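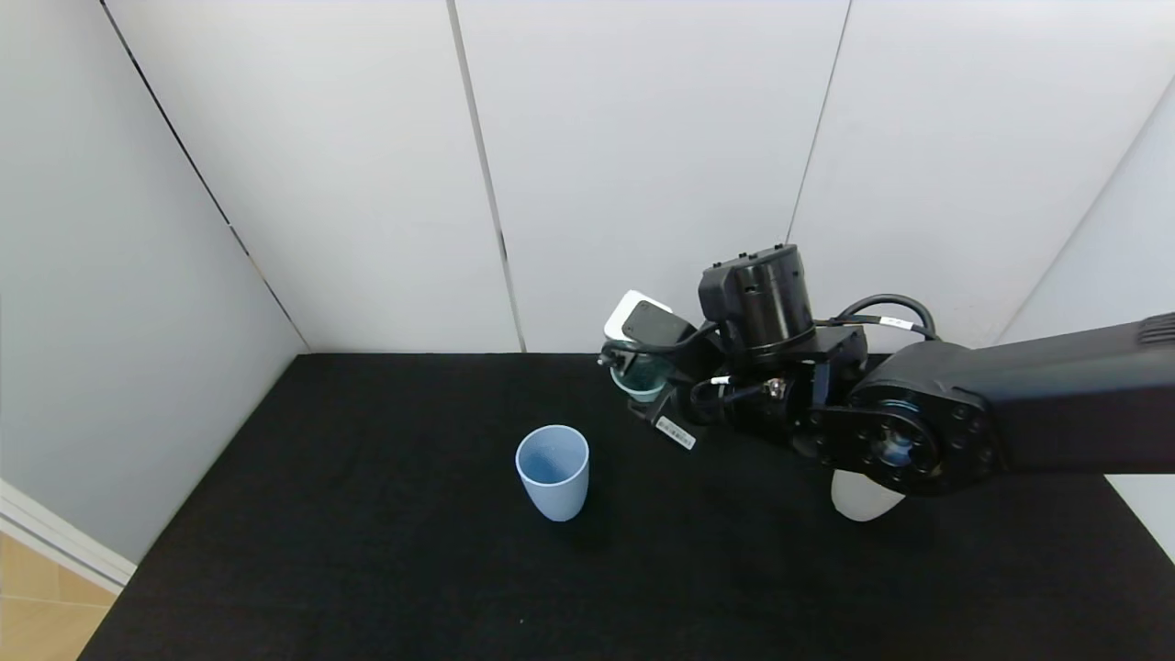
Mar 15, 2018
By Iolo Cadwaladr

Gripper comparison group, minutes of the second meeting

Present: Iolo Cadwaladr (notes), Gronow, Mendale bench team, two from controls.
Apologies: purchasing, who sent their questions by email.

1. Last time's minutes

Agreed, with one correction. The spare wrist cable was ordered in November and not in the new year as I had written. It has arrived and is in the drawer under the controller.

2. Where we are with the cup trials

This took up most of the meeting, and a very cheerful part it was! We now have 40 grasps logged on each of the two grippers, all on the black cloth inside the white panels, so for the first time we can compare like with like. The Drimier gripper dropped 7 and the Selevetti dropped 12. Gronow had expected it to be the other way round and took it very well.

The breakdown is more interesting than the totals. On the plastic cups there is hardly anything between them. Nearly all the difference comes from the glass, where the Selevetti fingers close a touch early and the glass slides down before the force reading catches up. Bench team think this is a setting and would like to try a slower close before anybody writes the gripper off. Everyone was happy with that.

There was a good long talk about tilt. Both grippers will hold a glass at a slant, and the question is how much slant we should accept as a pass. Controls said that for pouring it matters a lot, for putting away on a shelf hardly at all. We settled on 20 degrees from upright at the top of the lift, measured the same way every time, and anything past that is written down as "held, tilted" in its own column. I will add the column.

Action: bench team to repeat the glass runs on the Selevetti with the slower close.
Action: Iolo to change the log sheet.

3. Camera on the gripper or camera overhead

We have been running with both and arguing about which one to trust. The overhead view is lovely until the arm comes across, and then the big shoulder of the joint sits over whatever is on that side of the table and we lose it. The close view never has that trouble but struggles with clear glass, especially against the black cloth, where the rim comes and goes as the arm moves.

Controls showed a first go at using the overhead view to choose the cup and the close view for the last stretch. It worked on the very first try in front of all of us, which got a round of applause, and then missed on the second, which got another one. Still a great piece of work for a few evenings' tinkering. They would like to keep going and nobody objected.

Gronow asked whether a pale cloth would help with the glass. Possibly, but then the white cups would be the hard ones. We agreed to leave the cloth alone until the present set of trials is finished, and then do a short run on grey if we can find one that lies flat.

Action: controls to write half a page on how the hand-over between the two views works.

4. Cables

The bundle behind the wrist came up again. With the Drimier fitted there is enough slack for every pose in the test list. With the Selevetti, two poses pull it tight, and we have been skipping them. Skipping is fine for a week but it makes the comparison lopsided. The longer cable should sort it out. Mendale will fit it and run all the poses at low speed first, with a hand on the stop button.

Action: Mendale bench team.

5. Questions from purchasing

They asked if we can name a winner yet. No, but we are closer than I thought we would be. They also asked whether we need both controllers kept on loan. Yes please, until the slower close has been tried on both.

6. Any other business

Lint on the cloth is showing up in the close view. A sticky roller has been bought, please use it before each set.

Gronow would like to add mugs with handles. Loud agreement all round. Mugs go on the list for the next round, straight after the glass repeats.

Next meeting: same room, once the glass repeats are in. Iolo to send round a time.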